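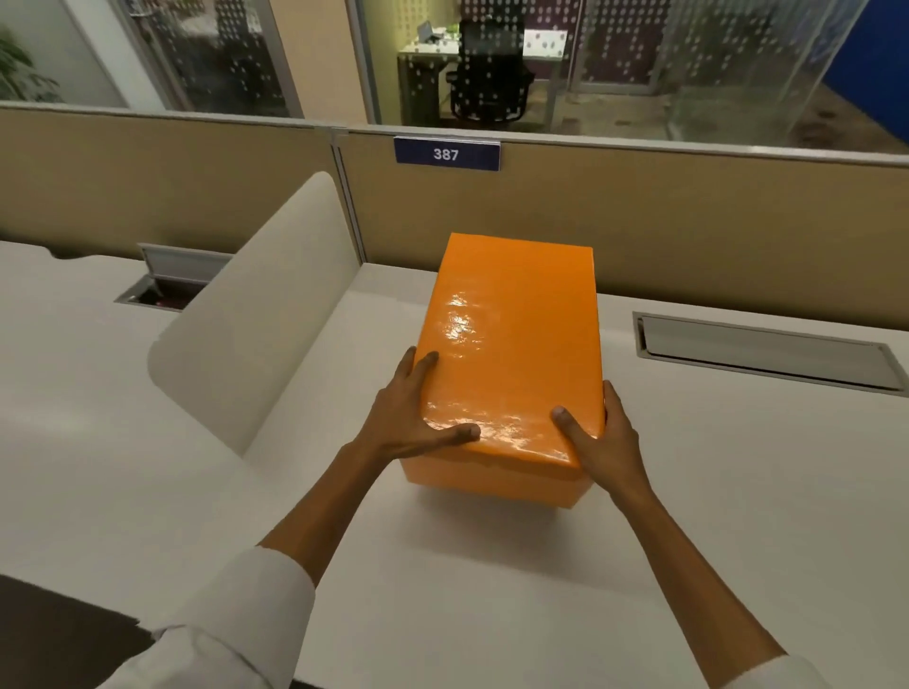 Desk in the cubicle area, white top, with the orange box on it. Grommet lid open.

WORKSTATION INSPECTION CHECKLIST
Office: Rirau, second floor, open-plan side
Month: September
Checked by: Naomi Biwott
Copy to: Kittipong Phromma (facilities), Frida Ladefoged (floor lead)
Mark each line OK, ACTION or N/A. Comments are needed for every ACTION.

1. DESK TOP

1.1 Surface clean and undamaged: OK
Smooth, no splinters or lifted edges. Wipe down with the usual spray, no abrasive pads.

1.2 Front edge safe to lean on: OK
Ran a hand along the full length including the curved part on the left. Nothing sharp.

1.3 Desk steady when pushed: ACTION
Slight rock towards the window end. One foot needs winding down. Same comment as last time, please close it off.

2. OPENINGS AND CABLES

2.1 Cable grommet lid closed when not in use: ACTION
Left open, behind the privacy panel. Small reddish object in the opening. Take it out before shutting the lid and hand it to Frida if it looks like somebody's property. Lid and metal frame are sound.

2.2 Cable tray cover flush with desk: OK
Right-hand side, towards the back. Sits level, no catch on the sleeve.

2.3 Extension leads tested: OK
Label in date. No daisy chains under the desk.

3. SCREENS AND PANELS

3.1 Privacy panel upright and firm: OK
Curved white one between this place and the left workstation. Pushed at the top corner, no movement worth noting.

3.2 Panel not used for hanging bags or coats: OK

4. ITEMS ON THE DESK

4.1 Boxes and parcels stored off the work surface: ACTION
Orange box standing on end in the middle of the desk. Shiny wrapping, so get a proper hold on both sides before moving it. Contents not checked as part of this inspection. Goes in the Omier cupboard by the post shelf. If it is for Abimbola's team, label it first.

4.2 Nothing stacked above shoulder height: OK

4.3 Liquids away from cable openings: OK

5. FLOOR AND ACCESS

5.1 Walkway behind chair clear: OK

5.2 Chair castors turn freely: ACTION
One sticks. Chair to be swapped with a spare from the Vincze room. Do not oil it on the carpet.

5.3 Route to fire door clear: OK
Walked it at normal pace. Door opened first push.

ACTIONS

1.3 Adjust desk foot. Kittipong.
2.1 Clear grommet and close lid. Whoever sits there, today.
4.1 Move box to cupboard. Salamatu Aryee has the key.
5.2 Swap chair. Kittipong.

Reinspection on Monday, actions only. Desk foot is now on its 3rd mention and will go to the building manager if still open.

Comment added by Frida Ladefoged: Cupboard is nearly full. Old Flidiva brochures on the bottom shelf can be recycled to make room.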